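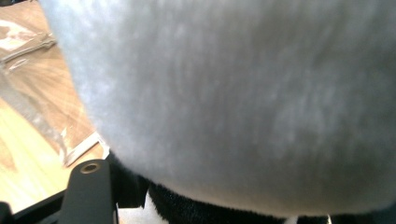 House rules for squishy things

October, by Ika
Search this blog Go

I've been meaning to write up our recording rules ever since I moved over to the soft objects table at Morklow, and plush has finally pushed me into it. Hard objects are easy to be strict about. A mug is where it is, you close the fingers on it, it comes up, you put it down. A stuffed toy bulges and squashes and fills your whole view with white fluff, and suddenly half the rules we wrote for mugs don't make much sense.

For anyone new to the blog: I spend my days squeezing a hand-held gripper with a camera on it, picking things up so that a robot arm can learn from the recordings. Our set is called Ulcombe and it's at around 3,000 clips now, which sounds like a lot until you try to find ten good ones of a soft toy being turned over.

So, the rules. Some are written on the sheet by the door, and some are just me nagging.

The close-up rule

The old sheet said the object had to be visible "in full" for the whole clip. Fine for a mug! Completely hopeless for anything bigger than your hand, because by the time you're gripping it the fur is right up against the lens and all blurry. Look at the panda-ish one at the top. There's no face to go by, just a big white curve with black underneath, and yet you can still see one finger and the place where it's pressing on the black fur.

We rewrote it. The object has to be seen in full at the start, before you reach, and then again at the end when you back away. In between, you need at least one fingertip in view. I like this version a lot better. It asks for what the robot is going to need, and it doesn't send me off to redo a perfectly nice grasp over a bit of blurry fluff.

Start still, end still

Hold for 3 seconds before you move and for 3 seconds after you let go. I know it feels like forever. Everybody rushes the ending (me too, I'm terrible), but soft things keep moving once you release them. They sag, they roll a little, an ear flops over. If you've already swung the gripper away, the clip ends with the toy in a place it isn't going to stay.

No rescuing with the other hand

This is the big one, and I'd put it in capitals if I thought that helped. If the toy starts to slip, let it slip. Don't catch it with your free hand. Don't pin it against the table with your wrist. A dropped toy is a perfectly good recording as long as it gets marked as a drop, and a secretly rescued one is a mess, as whoever uses it later will think the grip held.

The same goes for fussing. No patting the fur flat between tries, no propping the thing up so it's nicer to grab. If you want a different starting pose, stop recording, change it, and start a new clip.

Leave the clutter or clear it, but decide

We argued over this for weeks. You can see clear plastic lying on the wood next to the plush, all crinkly and catching the light, and plastic like that used to get a clip thrown out on the spot. The thinking was that shiny, see-through stuff confuses everything. Well, yes, but kitchens and bedrooms are full of shiny, see-through stuff.

What we settled on is that clutter is allowed if it's there from the first moment and you write it in the notes. One or two words will do. "Clear plastic, left" is plenty. You can't add it halfway through, and you can't whisk it away halfway through either. And if it gets dragged along by the gripper, that's a separate tick box.

Check the fingers

At the start of every session, and again after every 12 clips, stop and look at the gripper itself. Wiggle both fingers. Check the tips and the pivots for fuzz, because plush sheds like a cat and fuzz in a joint makes the squeeze feel sticky. I keep an old soft toothbrush in my apron for it. Wipe the lens while you're there, with the proper cloth and never your sleeve.

Squeeze like you mean it, gently

I don't have a number for this one and I wish I did. The Brzozowska sheet we borrowed from gives a squeeze setting for foam blocks, but stuffing varies so much from toy to toy that I gave up on copying it. My own rule is to close until the fur stops giving easily, then lift slowly. If the fingers almost meet through the stuffing, you've gone too far, or you've picked a limb when you were aiming for the belly.

Take breaks

After 5 bad tries in a row, put the gripper down and go do something else. Tired hands make jerky clips and jerky clips make jerky robots. We had this one as friendly advice for ages and then made it an actual rule in the spring, and my thumb has been much happier.

I'm still unsure what to do with really floppy toys, the beanbag kind that pour over the fingers when you lift them. "Seen in full at the end" gets pretty vague when the thing has landed in a heap with its legs underneath. If you've got a rule for those that's short enough to fit on a door, leave it in the comments and I'll try it on the next batch.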